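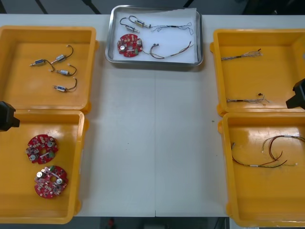

Under-stair storage, measured

The space under a straight staircase is usually quoted as one volume, and the figure is close to useless. What matters is depth at a given height. Ours runs 784 mm wide between the stringer and the party wall, and the clear height falls from a little over two meters at the hall end to nothing at the other. I spent most of March dividing it up, and these are my notes.

The first decision was access direction. A closet entered from the tall end wastes the low end, because anything back there has to be reached on your knees past everything else. Pull-out units entered from the side use the whole length, but each one needs its own runners and its own front, and the fronts have to follow the slope. I went with three pull-outs and left the tall end as an ordinary closet for coats.

Runners: I compared full-extension slides from Zerik and Garrido. Both are side-mounted. The Zerik slides need 13 mm clearance per side and the Garrido ones need a bit more, which matters when the carcass is already narrow. The Zerik set I bought is rated at 70 kg per pair. I would not load a drawer that heavily on a timber floor with any bounce in it, but the margin keeps the action smooth. The soft close works if the unit is dead level and not otherwise.

Each pull-out is 664 mm deep, leaving a gap behind for the water pipe and a run of cable that I did not want to move. Check for this before cutting anything. The plan that came with the house showed the pipe on the opposite wall.

The slope cuts were done with a template. I taped cardboard to the underside of the stringer, scribed the line, and transferred it to all three fronts laid edge to edge. Measuring the angle and setting the saw gave a result that was visibly off by the third front – the stairs are not quite straight, and neither is the floor.

Allocation, from tall to short: brooms and the vacuum, then shoes, then tools and paint. The shoe unit has flat shelves. Angled ones look tidier in the Semenari catalog but lose a full row in this height. The lowest unit is too shallow for shelves and is just a box on casters.

Total spend was some 90 dollars over what I had planned, nearly all of it in hinges for the coat closet. The Grostel push latches are still on order. Until they come, the fronts open with a loop of webbing screwed to the inside edge – ugly, but it holds, and I may leave it on the paint box.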